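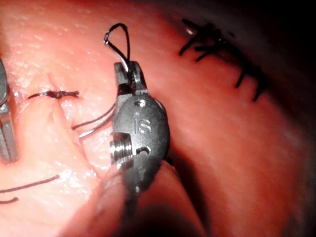
Prulton stitching course claims big gains, but a third of trainees are missing from the results

A course meant to make trainee surgeons quicker and neater at stitching has been declared a success by the people who run it. Whether it has been one is harder to say.

The Prulton training centre put out a four-page summary in June 2023 saying that trainees who took its 13-week suturing programme "improved markedly" in needle handling, stitch spacing and knot tying. It wants hospitals to pay for places from the autumn.

According to the summary, 231 trainees signed up. Scores are given for 154 of them. The other 77 get a single line, which says they "did not complete the final exercise". It does not say whether they left early, failed an earlier stage or were simply never booked in for the test.

Chinyere Fashola, who teaches surgical skills and had no part in the programme, said that gap would bother her more than anything else in the document.

"If the weaker third goes home and you measure the rest, your average goes up. You could do that without teaching anyone a thing," she said.

What the trainees did

The work is fiddly and slow to learn. Trainees use small-jawed graspers to take hold of a curved needle, pass it through tissue and bring the thread after it. They have to judge how hard to pull from what they can see, and a good deal of the early weeks goes on picking the needle up at the right angle and putting it down again.

Thread is the other half of it. A strand left lying across the tissue can end up under the instrument or looped behind it, and beginners lose a lot of time to this. The summary says the final exercise was a row of stitches done against the clock and marked out of 100. The clock stopped for "equipment reasons" on an unstated number of attempts.

Jong-dae Oh, who designed the programme, defended the marking. He said two assessors watched every attempt and that their scores were close.

"We are not hiding a bad result," he said. "People have rotas and exams, and some of them move to another city halfway through."

Asked whether the assessors knew which attempts came from week one and which from week 13, he said they did. He added that they were experienced enough for it not to matter. Fashola disagreed. — "Experienced people are the ones with expectations," she said.

One trainee who finished, Hyun-seo Sun, said she had found the sessions useful and would do them again. Her tying had become steadier, she said, though she had also been assisting in theatre over the same months and could not say which had helped more. There was no comparison group, so the summary cannot say either.

The graspers take some getting used to: the jaws sit on a rounded joint at the end of the shaft, and the thread has to be brought to them cleanly before anything can be tied. 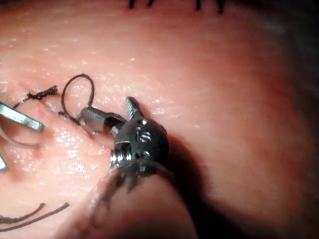

Who pays

The centre has not published a price. Edith Quispe, who handles bookings, said a figure would be agreed with each hospital and would depend on numbers. She would not say how many had shown interest, but described the response as "very warm".

Oh said a fuller report, including what happened to the missing 77, would follow. He did not give a date. Bookings for the autumn are already open.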